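Lace perception for the shoe task, interim report
Project group: Jocelyn Pangilinan, Santeri Vainio. Supervisor: Arvo Tikkanen
July 2018

1. What we set out to do
Find a shoelace in a close-up picture, work out which bit is loose, give the planner a point to go for. Shoe stays the same, white with white laces. Our code sits between the camera driver and the Kirnwood planner, which Kerttu Nurmi wrote before us and which we were told not to touch (we touched the config file, see section 4).

2. Data
Views come from the camera on the hand-held gripper. We mark lace, upper, label and gripper by hand. Santeri did most of the marking in May, Jocelyn checked it. White on white is the whole problem. Weave on the lace helps when it's sharp, the edge of the stitching gets taken for lace when it isn't.
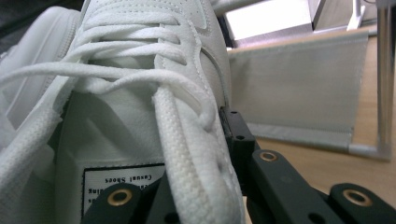

Fig. 1. Lace close to the camera, gripper against the shoe. "Casual Shoes" on the label is upside down.

The label caused more bother than expected. Black border gives a strong straight edge and the first version of the line finder followed it and called it a lace. Fixed by masking anything with print-like texture before the line step. Bit crude but it holds. The brass-coloured rings on the gripper are useful though, easy to pick out, so we use them to check that the gripper mask is in the right place. If the ring fit is off we drop the picture.

3. Method
Mask the gripper. Mask the label. Texture filter set to the weave, then thin to a centre line. Join pieces if the gap is under 12 pixels and the direction agrees. Then the crossing step: at each crossing decide wich strand is on top, from the shadow along the edge. Strands with a free end or a long hanging run get a higher score, top one goes to the planner.

Tried a small network (Cormier, from the second year course) for the masks as well. Better on blurred bits, worse on perforated leather, where it saw weave in the little holes. Kept the filter for now. 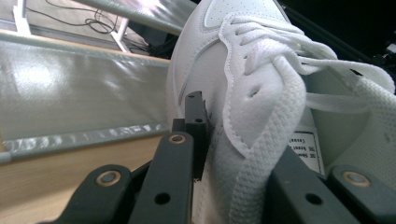 The hanging run is the case we care about most. A long strand dropping down past the gripper fingers gets split in two by the mask, and the joining step has to decide if both halves are the same lace. With the gap limit at 12 it often says no. At 15 it says yes but also joins lace to seams. We ended up letting the limit grow only where the gap lies inside the gripper mask, this was Teemu Heiskanen's idea and took 2 lines of code.

4. Problems
Grunelar logger drops the time stamp when the disk is busy, so masks and pictures get out of step. Workaround: match on file order. Not happy with it.
Planner config had the camera axes swapped. Lost most of a week on that. Now noted in the readme.
Crossing step is slow and weak in flat light, hardly any shadow to go on.

5. Still to do
Proper test set, seperate from the pictures we tuned on. Port the ring check to the Irnard viewer so whoever is marking can see it live. Ask Arvo whether depth is allowed in the final version. Write up the crossing step properly, the current notes are only readable by Santeri.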